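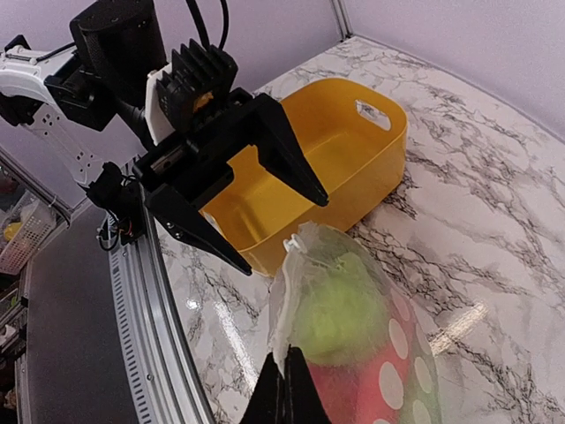 Working Rules for a Two-Arm Sorting Cell
Final Report, Section 4: Operating Practice
Prepared by Marites Ignacio and Radosław Szewczyk
Project Bramari, Flivumwood Technical College

4.1 Purpose

This section sets out the rules under which the Bramari cell was operated during the spring term. The rules were drafted in April, after the first trial period, and replaced the informal checklist inherited from the earlier Virix project. They apply to every student who powers, programs or teleoperates the arms.

4.2 Before power-on

The operator shall walk the full perimeter of the cell and confirm that no tools remain inside the side walls. Cables shall be followed by hand from each base to the gripper. Any cable found pinched or under tension shall be reported and the session postponed. The log sheet shall be signed before the supply is switched on — a signature added afterward is recorded as a deviation.

4.3 Shared workspace

The principal hazard in a two-arm cell is contact between the arms themselves. Under our rules the center of the table is a shared zone, and only one gripper may enter it at a time. The other arm holds its position until the zone is released by voice. With the left gripper held over the yellow basket of toy produce and the right one reaching in from the back, the clear plastic tray lies between them and falls within the shared zone. Transparent items of this kind are difficult to make out against the marble pattern, and the rules require the operator to state their location aloud before motion begins.

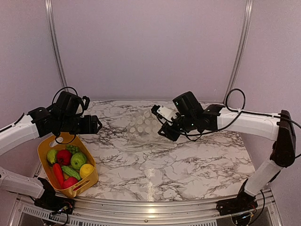 Speed limits were the subject of some disagreement within the team. The final rule sets joint speed at 40 percent of the maximum whenever both arms are enabled. Radosław Szewczyk proposed a higher limit for single-arm work, and this was adopted on a trial basis. Cable routing is treated as part of the same rule, as both arms carry black cables that loop above the moving joints, and enough slack must be left for the full range of travel.

4.4 Deviations

The log contains 23 sessions and 2 recorded deviations. Both concerned late signatures. Neither involved contact between the arms. The reviewer, Prof. Gökçe, asked that the log remain with the cell when it passes to the next student group.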